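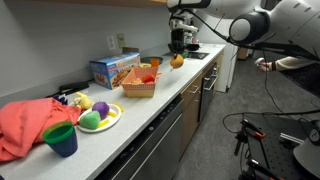

*The counter at the sink end, under the wall cabinet.*

2021-12-25

The annual electricity statement for the apartment covers October to October, and the latest one says 1,702 kWh. The previous one said 1,921. I wanted to know where the difference came from before taking credit for it, so this post is mostly about baseload and how I measure it.

Baseload is whatever the apartment draws when no one is using anything on purpose. The meter in the hallway has an LED that flashes a fixed number of times per kilowatt-hour, and a phototransistor taped over it gives a clean pulse to a small logger. Power is then a matter of timing the gap between two pulses. At high loads the gaps are short and the reading is good. At low loads they get long, so a single gap tells you little, especially with the fridge compressor cutting in and out. I take the median over the hours between two and five in the morning, and throw away any night when the dishwasher was on a delayed start.

The median is currently 57 W.

A constant 57 W over a year is just under 500 kWh, or a bit less than a third of the total. That surprised me the first time I worked it out. Most of what people told me to worry about (the kettle, the oven, the hair dryer) is large but brief. The kettle is the biggest load on the kitchen circuit and hardly shows up in the yearly sum.

**What was drawing it**

I went through the apartment by breaker first and by plug second. Breakers come first for a practical reason: half of the things that draw power all day are wired in and have no plug to pull. Turning one off and waiting for several pulse gaps takes patience, but it splits the problem quickly.

- **Hallway circuit.** Doorbell transformer. It draws a little and gets faintly warm, and it will stay, as the landlord owns it.
- **Living room.** Router, modem, and an old amplifier that had been left in standby for years. The amplifier was the worst single item. Its standby light suggests almost nothing is going on, and the plug meter disagreed.
- **Bedroom.** Two phone chargers, both too small to measure with what I have.
- **Kitchen.** Fridge, the clock on the oven, and the power supply for the strip light.

The strip light supply was the interesting one. The switch is on the low-voltage side, so the supply itself stays energized whether the strip is lit or not. I moved the switch to the other side. Boris Trnka, who is an electrician and was visiting anyway, checked the work and made me redo one of the terminals.

The amplifier now sits on a switched outlet strip. Together those two changes account for most of the drop, going by the before and after medians. The rest I can't assign. It may be weather, or the two weeks we spent in Prirdale, during which the apartment used very little.

**A note on cheap plug meters**

I borrowed two, one from Samina Durrani and one from the tool library in Clarkgate. On a resistive load such as a lamp they agreed to within the last digit. On the amplifier in standby they did not agree at all. One of them was evidently multiplying voltage by current and ignoring the phase angle, which overstates the real power of a lightly loaded transformer by a wide margin. If you're measuring anything small with a transformer in it, check the meter against a second method first. The pulse counter is my second method -- it's slow, but it's the same instrument the bill is based on.

Samina's was the good one. I gave it back with some reluctance.

**The fridge**

What remains is mostly the fridge. It isn't constant, so averaging matters: the compressor runs, stops, and runs again, and once in a while the defrost heater comes on and pulls up to 300 W for a short stretch. A spot reading can catch any of those states. I logged it separately for a week and got an average that seems normal for its age. Lamai Sriwong suggested the thermostat was set too cold, and a glass of water with a thermometer in it, left overnight on the middle shelf, proved her right. I turned it up one notch. Too early to see an effect in the log.

I'd like to replace the logger's battery with something that lasts through a full statement period. It died twice this year, and both gaps had to be filled from the meter's own register, which gives the total and none of the shape. Hiếu Phan has a design using a much slower sample clock and has promised to send the schematic.

The parsing script still mishandles the switch from daylight saving time. I'll post it when that's fixed.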